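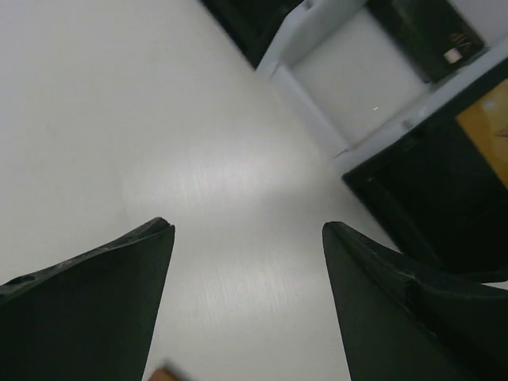
Page last changed: July 2026

The case for a white table

For most of my adult life I ate, worked and paid bills on a brown table. It was a good table. It forgave everything. You could leave a ring of coffee on it in December and meet it again in spring as part of the grain.

Then I bought a white one, matte, the sort of top you see in places where people wear lab coats, and I have been living under supervision ever since. A crumb on a brown table is a rumor. A crumb on a white table is a headline.

My neighbor Duygu Karaca thinks white tables are for people with no children and no soup. She has a point about the soup. My brother-in-law, Ertuğrul Bozkurt, paid 800 dollars for a slab of walnut in Laromstead and covers it with a cloth, so he owns a very expensive secret. I would sooner look at my mistakes.

What I didn't expect was how badly I'd want to keep it bare. A wide pale surface with the light lying across it has a kind of authority. You set one small brown thing near the edge and it looks as if it needs a permit. Within a week I had moved the mail, the pens and a dish of foreign coins to a white plastic organizer with compartments, where they are every bit as useless as before but have walls between them.

I know the objection. Tidying of this kind is only relocation, and the organizer is a junk drawer with better posture. Fine. I have 9 square feet of table to show for it, and the junk is at least sorted by species — batteries that may work, batteries that don't, keys to a shed in Nesholm that was torn down.

The glare is a nuisance on bright mornings. I've tried turning the table and I've tried turning the chair. For now I sit on the short side with my back to the window, and the coins still need a home, if anyone is going abroad.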